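June 10, 2018

What a day! Merby won, away, at Toverberg, and I was there for all of it, and I have no voice left. I'm writing this at the kitchen table with my shoes still on.

We got in with 2 minutes to spare. The board said 2,511, easily the biggest crowd I've stood in this year, and our corner made more noise than the rest of them put together. Ajith had brought the drum – the good one, the one we're not supposed to take on trains.

First half was pretty rough. Their number 18 kept getting behind us down the left and Joonas Kettunen had to come across and clean up every single time. I've been telling everybody since September that he's the best center back in this league and today I think they finally believe me. One slide tackle right in front of us, clean as anything, and he got up and just jogged away like it was a Tuesday practice!

Then the goal. Thongchai won it in midfield, looked up, and hit this long, low ball through to Casimiro Llorente, who took one touch (one!) and put it in off the post. I grabbed a total stranger. She grabbed me back. Geetha says I was crying, which I deny. 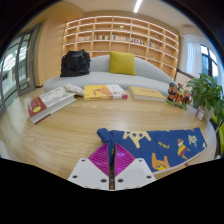

Last 20 minutes were pure agony, everybody behind the ball, me watching through my fingers. When the whistle went Casimiro came over and threw his shirt in, and it landed two rows down from me. So close!

Lalalley at home next. I already have my ticket, and Geetha wants to come too, so I need to call her before work tomorrow.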